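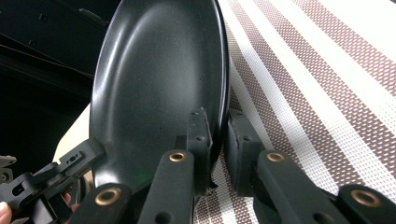

Unit 4. How a small band makes its first record

In the last unit we spoke about rehearsals. Now we go to the recording. Please read these notes before the listening hour, and bring your own remarks on the two versions of the song.

4.1 The case
Our case is Handby, a guitar band with four members from the town of Stiltham. They played for three years in youth clubs before they had any recording. Their first single was made at Merrick, a small studio with one room for the musicians and one for the desk. It was released by Grako, a label which at that time had only cassettes in its catalog. The first pressing was 1,000 copies, and 932 of them were sold by mail and at concerts.

4.2 Live takes and layers
There are two usual ways to record a band of this size.
Live take: all members play together, and the microphones catch everything. The tempo breathes and the players can look at each other. A mistake of the bass is also heard in the drum microphones, so it is difficult to repair.
Layers: drums come first, then bass, guitars and voice, each one alone with headphones. Every part can be repeated. The danger is that the song becomes stiff.
Handby tried both. They recorded 17 live takes of the A-side and kept take 2. The voice was sung again later, on a separate track.
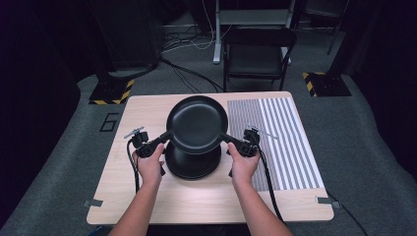

Black frying pan held at the rim from two sides.

4.3 What to listen for
Listen to the first verse on small speakers and then on headphones. Pay attention to these points:
– the snare drum, which is louder in the left channel
– the entrance of the second guitar, a little before the beat
– the end of the chorus, where the tempo goes up
In the layered version the tempo does not go up. Decide which one you prefer and write down why. There is no correct choice here, but "it sounds better" is not enough for a remark.

4.4 The B-side
The B-side is often forgotten in courses like this one. For a young band it was the place to try something strange, for example a slow song or a piece without voice. Handby used an old instrumental from their first concerts – shorter than on stage, and with the drums played with brushes.

Words to know: take, overdub, bleed, rough mix, pressing, sleeve.

For the next unit: choose one single by a band from your region and find out where it was recorded. Half a page is enough. Unit 5 is about concert posters and the October tour.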